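Speaker notes – Glaze fit and crazing in everyday tableware
Slot: 14 minutes plus questions. Laptop on the left, clicker is slow.

Slide 1. Title. Say what crazing is: a network of fine cracks in the glaze, body underneath intact. Caused by a glaze that shrinks more than the body on cooling. The glaze ends up in tension, and glass is weak in tension.

Slide 2. Two kinds. Immediate crazing shows up as the kiln cools or within hours. Delayed crazing shows up months later, from the body taking up moisture and swelling. Porous earthenware is the usual victim. Ask how many in the room have had returns for this. Pause.

Slide 3. The Grostcombe survey. 1071 pieces inspected after a year of canteen use, dye test on each one. 887 had no visible cracking. Do not read out the table. Point to the bottom row only: the failures cluster in the thick-glazed bowls.

Slide 4. Thickness. A thick coat has less give and crazes sooner at the same mismatch. Dipping time matters more than most shops record. Mention that Fimum now logs dipping time per batch – skip this if running late.

Slide 5. Fixing the recipe. Raise silica in small steps, or swap part of the sodium for a lower-expansion flux. Re-test after each step. Change one thing at a time. Warn about going too far: a glaze in heavy compression will shiver off the rim, and a shivered edge is sharp. Shivering is the worse fault for food use.

Slide 6. Test method. Boiling water for three minutes, then ice water for three minutes, repeat for 10 cycles. Ink wipe, rinse, inspect under a side light. Keep one untreated piece from the same firing beside it.

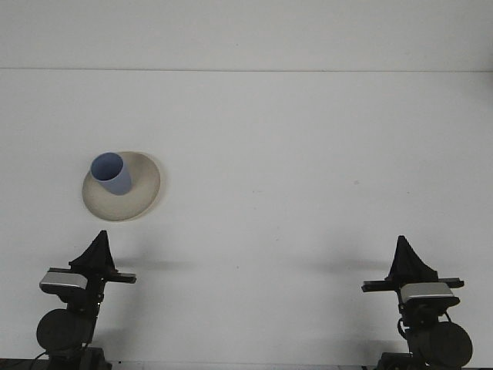
Slide 7. Limits of the test. Thermal shock finds poor fit quickly but says little about moisture swelling. For that, use a steam autoclave. The Totatum protocol covers earthenware only, so stoneware results should be reported separately. Pirzada samples go in the backup slides.

Slide 8. What to write down: body batch, glaze batch, coat thickness, peak temperature, cooling rate, date of inspection. Inspect again in April.

Questions likely: is crazed ware safe (depends on the body – a vitrified body absorbs very little), and does refiring help (sometimes, for a while, but the mismatch is still there). Handout is by the door.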